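Sirkura

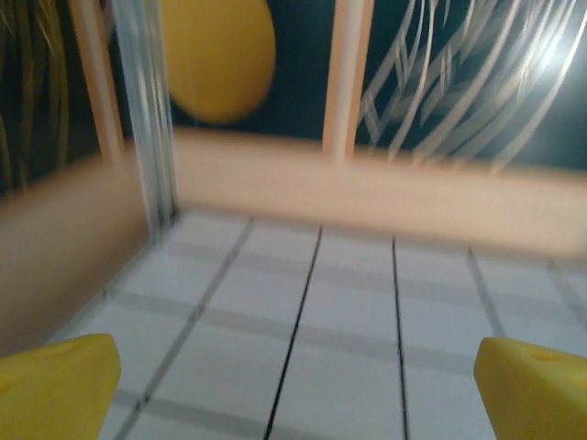 White tiled surface with dark lines between the tiles.

Sirkura is a trick-taking card game for four players in fixed partnerships, played with a shortened pack of 36 cards. It began as a parlour game in the town of Vuston and is now played mostly online, by people who have never been to Vuston and show no sign of wanting to go.

Origins

The earliest known rules are in a household notebook kept by Lenuța Mihăilă, a schoolteacher who set them down between a recipe for plum dumplings and a list of debts. Several of the debts are in sirkura points. Her version differs little from the modern one, except that the loser of each round had to make the tea, a penalty that online play has struggled to reproduce.

The origin of the name is disputed. One account derives it from a local word for a draughty doorway, where the worst seat at the table was traditionally placed. Another holds that it was the name of a goat.

Rules

Each player receives nine cards. Before play, each side bids the number of tricks it expects to win, and the higher bidder names trumps. Players must follow suit if they can. A side that makes its bid scores ten points for every trick bid. A side that fails loses the same amount and, by long custom, blames the deal.

The jack of trumps, called the lodger, outranks every other card except when it is led to the first trick, in which case it is worth nothing at all. Beginners lose the lodger this way about once an evening. The first partnership to reach 200 points wins. Games rarely take more than half an hour, although bidding between married couples has been known to stretch this.

Online play

The first digital version was released by the small developer Retatell, which had previously made a dominoes program and a tax calculator. It could be played only by four people who were all awake at the same time, and in its first April it recorded 307 completed games and a larger number of abandoned ones. Computer opponents were added later. They were criticised as too polite, and an update gave them the habit of pausing for a long while before playing their only legal card.

A ranked ladder followed. As of 2022-06-14 it listed 2830 active players, divided into seven grades from Doorstep to Landlord. Players who leave a game early are dropped one grade, and the standard excuse is a failed connection. The server log usually disagrees.

Variants

Mthembu sirkura, named after the player who proposed it on the Retatell message board, removes the bidding and has trumps chosen by the side that is behind. It is quicker and kinder, and is looked down on by the higher grades for both reasons.

Blind sirkura requires the first bid to be made before the cards are looked at. The highest losing score accepted as genuine is minus 376, reached in a single sitting by a pair who have asked to remain unnamed — their names are given in full on the ladder's records page.

See also

Trick-taking games
Partnership games
Shortened packs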